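Doblar un plumífero con capucha

Vacíe los bolsillos y cierre los broches. Extienda la prenda sobre la cama con el delantero hacia arriba y la capucha hacia las almohadas. Alise la tapeta central desde el cuello hasta el bajo.

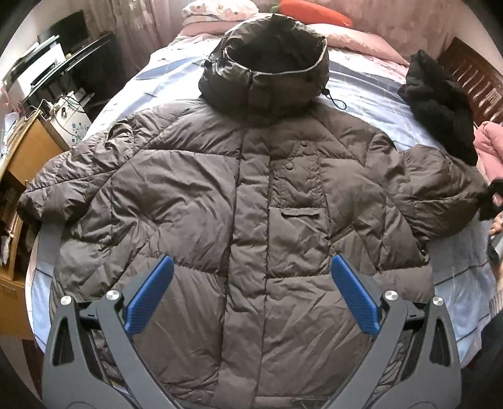

Cruce las mangas sobre el pecho, primero una y después la otra, con los puños dirigidos al bajo. Presione con la palma durante 2 minutos para expulsar el aire. Abata la capucha sobre el cuello y enrolle desde ella hacia el bajo, sin forzar las costuras.

Guarde el rollo en una bolsa de algodón. No use bolsas de vacío en periodos largos: el relleno pierde volumen.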